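Ranger le coin vaisselle : mes conseils pour les éponges, les brosses et les flacons

Dans ma cuisine de Namcombe, le coin vaisselle était toujours le dernier endroit que je rangeais. Les assiettes étaient propres, mais les éponges traînaient partout et je retrouvais une brosse derrière le pain. Je vous donne ma manière de faire, elle est simple et elle ne coûte presque rien.

Vider d'abord

Sortez tout ce qui sert à laver et posez-le sur une table. Tout, même le flacon presque vide qui est sous l'évier depuis l'hiver. Chez moi il y avait trois produits vaisselle ouverts en même temps. J'ai gardé le plus entamé près de l'évier et j'ai remis les autres dans le placard, bien fermés, debout.

Un plateau pour les éponges

L'éponge n'aime pas rester à plat dans l'eau. Je la presse fort, puis je la pose dans un petit plateau en plastique avec un rebord. Le plateau se rince en dix secondes, le bois du plan de travail beaucoup moins bien. Le mien vient du magasin Lolisetti, je l'ai payé 3 euros. Deux éponges dedans, c'est possible si on ne les empile pas.

Une couleur, un usage : la bleu clair est pour la vaisselle, la bleu foncé pour l'évier et la table. Si votre famille oublie, comme la mienne, collez une étiquette à l'intérieur de la porte du placard. 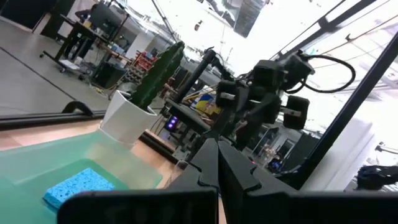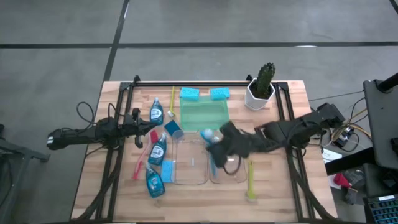

Le plateau vert translucide, et le cactus en pot blanc qui reste sur la table.

Les brosses

Une brosse à vaisselle dure plus longtemps qu'une éponge, à condition de la laisser sécher avec les poils libres. Je la suspends par le manche. Si le manche n'a pas de trou, je la mets dans un verre haut, la tête en haut. Une fois par semaine, le lundi chez nous, je laisse tremper les têtes dans de l'eau bien chaude avec un peu de vinaigre blanc, puis je rince. Quand les poils s'ouvrent sur les côtés, la brosse descend à la cave et elle finit sa vie sur les bottes de jardin.

Les flacons

J'essuie toujours le fond du flacon avant de le reposer, sinon il laisse un rond collant. Pour la fin du produit, je couche le flacon bouchon fermé dans un bol pendant la nuit, un peu incliné, et le matin il en sort encore pour deux vaisselles. Ma voisine Cecilia Arthur ajoute de l'eau dedans. Moi je n'aime pas, cela mousse mal.

Et la plante ?

On m'a demandé si une plante a sa place à côté des éponges. Un cactus, oui, il ne demande presque pas d'eau. Mais il faut le mettre au fond, pas devant, parce que la main passe vite quand on cherche la brosse. Attention aussi aux gouttes de savon dans la terre. J'essuie le pot avec un chiffon humide sans produit.

Pour les planches en bois qui sentent l'oignon, voyez ma page sur le gros sel.

Contact : formulaire en ligne | © Les astuces de Namcombe | Haut de page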